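Two-arm workcell procurement

Two-arm workcell procurement is the planning, budgeting and purchase of a robot station in which a pair of arms works over a shared table. It covers the choice of arms, grippers, mounting, cameras, software and floor space, and the running costs over the life of the station. The term is used mostly by colleges, small laboratories and kitchen equipment makers, who tend to buy one or two stations at a time and have no standing purchasing department for automation.

Background

Single-arm stations were for many years the usual first purchase, and most budgeting guides were written around them. A second arm does not simply double the price. The table, guarding, computer and installation are shared, while cabling, calibration and programming take more work than they would for two separate stations. Buyers who copy a single-arm budget and multiply it often find that they have put too much against hardware and too little against labour.

The Weldu planning sheet, first circulated in February and reissued on 4 April 2018, set out a method that many small buyers still follow. It divides a purchase into fixed items, wearing items and hours, and asks for each to be signed off separately. The sheet was drawn up for the Coltari project, a trial of table-top handling of pans, plates and lids.

Simulation before purchase

It is common to build the station in simulation before placing an order. The model is used to check reach, to see where the two arms might collide, and to judge how wide the grippers need to open for the objects in question. Table size is often settled at this stage, as is the height of the mounting.

Under the Weldu method, 60 hours are set aside for simulation. This is charged to the planning budget and not to the equipment budget, so that the work can go ahead before the purchase is approved. A model at this stage usually has a plain table and only a few objects, with detail added once the layout has been agreed.
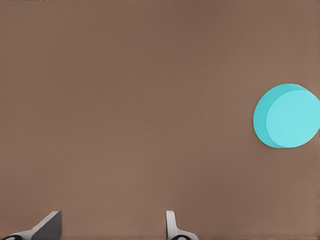
Simulated table-top work with two-fingered grippers.
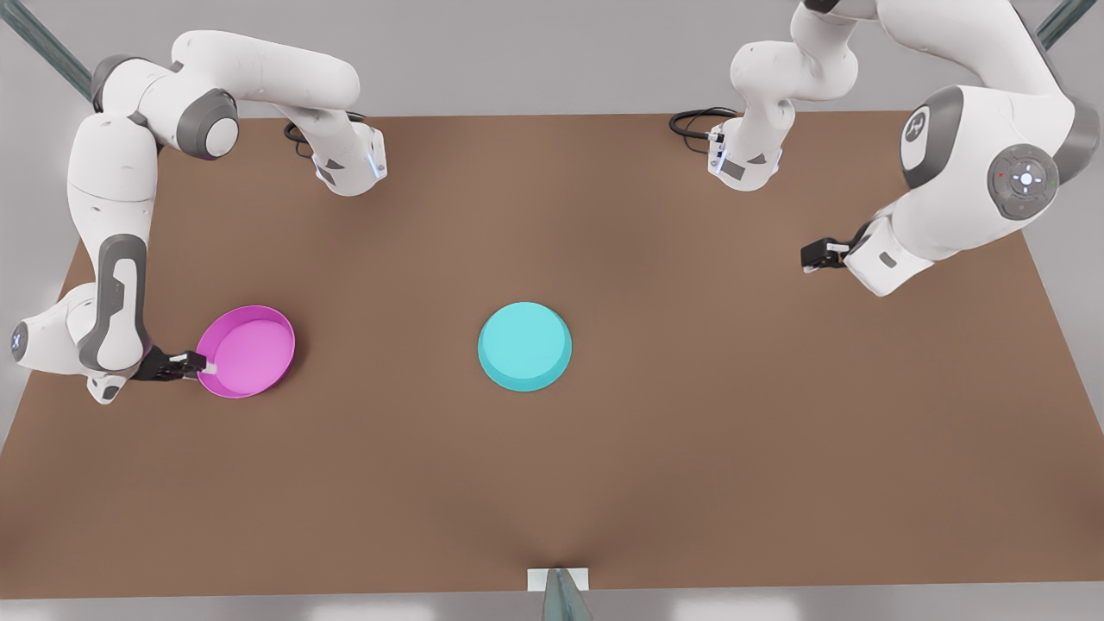
Bistach objected to this order of work in a written reply to the sheet, saying that a simulated table tells a buyer very little about wear, and that the hours would be better spent on a hired arm and a box of real pans. The same reply accepted that reach and collision checks were worth doing in software. Later issues of the sheet kept the simulation stage but added a short hire period after it.

Main cost items

Arms. These are normally the largest single item. Buyers compare reach, payload and the length of the warranty. A matched pair from one supplier is easier to maintain, as spare parts and training are common to both.

Grippers. Two-fingered grippers are the usual choice for general handling. They cost far less than the arms but wear sooner, and finger pads are treated as consumables. The Weldu sheet advises ordering spare fingers with the first delivery, when carriage is already being paid.

Mounting and table. Arms may be fixed to the table, to a floor stand or to an overhead structure. Overhead mounting leaves the table clear but may need a survey of the building, and the survey is often missed out of the first estimate.

Cameras. A wrist camera gives a close view of the gripper, and a fixed camera shows the whole table. Many buyers fit both. Lighting is sometimes listed here and sometimes under building work.

Software and training. Licences may be bought outright or paid yearly. A yearly licence lowers the opening cost but has to be carried in every later budget. Training is usually priced per person.

Planning and timing

Delivery of arms and delivery of fittings seldom fall together. Takow, which supplies stands and tables, quotes 23 working days from drawing approval, and buyers are advised to approve drawings before the arms are dispatched. A further 30 working days are generally allowed for installation, calibration and acceptance tests.

Acceptance tests should be agreed in writing before the order is placed. A typical test asks each arm to pick up a named object, move it to a marked position and release it, first alone and then with the other arm working at the same table. The number of attempts, and the number of failures allowed, is written into the contract. Final payment is often held back until the test has been passed.

Running costs

Yearly costs include servicing, finger pads, cables, licences and electricity. Cables near the wrist flex constantly and are among the first parts to need replacing. In the accounts of the Coltari project, pads and cables together came to 2,014 pounds in the first year, against nothing in the original estimate. The figure is included in current issues of the Weldu sheet as a starting point for buyers with no records of their own.

See also

Gripper selection
Acceptance testing
Equipment leasing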